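Last updated: August

Open day notes, demo bench 2. Writing this up while the coffee still works, mostly for me and Trygve, but Chiamaka asked for a copy too.

We had three groups through before lunch and the last one at 4 pm, 21 people in that one when I'd planned for 20 (somebody's kid brother, very welcome, best questions of the day!). Sigrun did the welcome and the safety talk, I ran the bench, and Hildegard stood by the stop button looking stern, a job she's very good at.

The demo was the memory job from the Urnden refurb project. Desktop with the side off, arm picks up a memory module by the edges and lines it up with the slots. I'd wanted to show the whole teardown, but Sigrun talked me out of it and she was right. People want to see one small fiddly thing up close. I put the wrist view on the big monitor and everybody drifted over there and stopped watching the arm itself — next time the monitor goes behind the bench so they can do both. 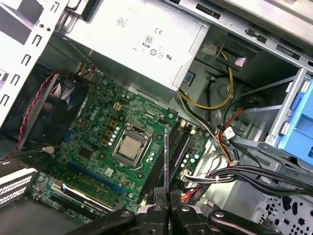 Wrist view, module in the fingers over the memory slots.

Settings for whoever runs it next: arm speed down to 5 percent for the approach, 400 ms pause before the push. I had the pause shorter in rehearsal and it looked twitchy. With the longer one people lean in and go quiet, and I get time to say what's coming. Keep it.

Questions I want to remember. A woman from Engebretsen wanted to know how it copes with cables, since every machine they take in is wired differently. I told her the truth, that cables are the worst part of my week, and we ended up talking for ages about whether you'd tie them back first or teach the arm to work around them. She's going to send us a few of their ugly ones. A guy from Tiltis asked about graphics cards and those little retention clips you can't see from above. I didn't have a great answer and said so.

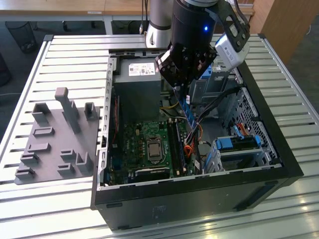

The kid brother asked if it ever gets bored, and then, more usefully, how it knows when to stop pushing. So I dug out a scrap board and let him seat a stick by hand to feel the click, and then of course everyone wanted a turn. Ran us well over but I'd do it again. Bring two scrap boards next time.

To do:
- move monitor behind bench (ask Trygve about the long cable)
- email Engebretsen with the shipping address
- look at clip release for the Tiltis question
- save the slow demo settings under their own name so I don't overwrite them again

— Roxana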